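Kulside bench, hand-held gripper stations
Pre-purchase inspection checklist, with comments
Scope: existing equipment to be kept, repaired or replaced in the next order. Checked by Torben Heitmann. Budget holder: Hilde Peeters.

Ratings: K = keep. R = repair from stock. B = buy, goes on the order sheet. H = hold, needs a second opinion.

Section 1. Gripper fingers and linkage

1.1 Finger blocks, inner faces. K. Flat, matte, layer ridges faintly visible. Acceptable for tableware work.
1.2 Finger block screws. H. Torque to be checked with the tool open and again after closing. Martens quotes finger blocks in packs only, so a single replacement costs the same as a pack.
1.3 Debris at finger base. R. Light-colored speck near the bottom of the left finger. Wipe down, then inspect the lower edge for chipping before deciding on a spare.
1.4 Brass-colored insert in link arm. K. Check for play by hand. Do not order the black arm until the play check is signed.

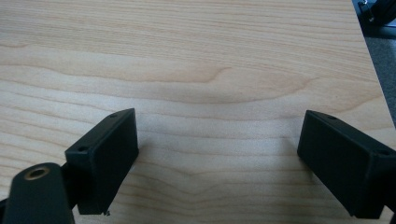
Section 2. Table, task items and cables

2.1 Tabletop. K. Pale wood, no replacement planned. The Prudik proposal includes a new table at 200 per station. Strike this line.
2.2 Task set. K. Striped placemat, round black plate, knife, spoon, wire cutlery basket. Request one duplicate set so that a lost piece does not stop work.
2.3 Gripper cables. B. One cable runs across the carpet and loops there, and a thin cord hangs past the right table edge. Price overhead routing for both tools. Clolitar cable arms are listed at 110 each, clamps not included.
2.4 Floor cables at the white stand. R. Tangled. Bundle and label before anything is added. No purchase needed if the existing ties are enough.
2.5 Support posts and base plates. H. Bolts to be checked at each plate. Any overhead arm adds load to the posts, so this item must be closed before 2.3 is ordered.
2.6 Marker plates. K. White, one on each tool. Include spares in the order only if the supplier ships them flat.
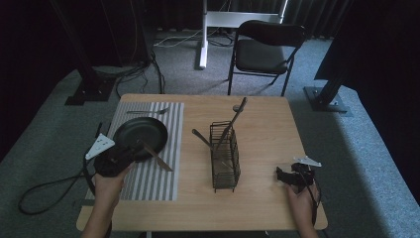
Hilde Peeters: I can release money for 2.3 in February, but not before 2.5 is signed. Please get the clamps quoted on the same sheet as the arms. Last time they came as a separate order and the freight was more than the parts. I agree with striking the table.

Reply, T.H.: Clamps added to the request. Post check booked for 9:00 with the maintenance crew.

Section 3. Spares and order sheet

3.1 Finger blocks: 1 pack, pending 1.2 and 1.3.
3.2 Cable arms: 2 at 110, pending 2.5.
3.3 Clamps and small hardware: cap of 100 for the station.
3.4 Lead time: 3 weeks stated by Clolitar, Martens not yet confirmed.
3.5 Clearance over bare table with fingers open. K. Repeat the check when new blocks are fitted, before the task set goes back on. 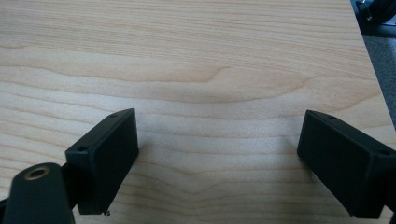
Page last changed: February, 16:40 (T. Heitmann)

Open items: 1.2, 1.3, 2.5. Items rated H may not be moved to the order sheet without initials from both names at the top of the page. Quotes go in the station folder under the item number.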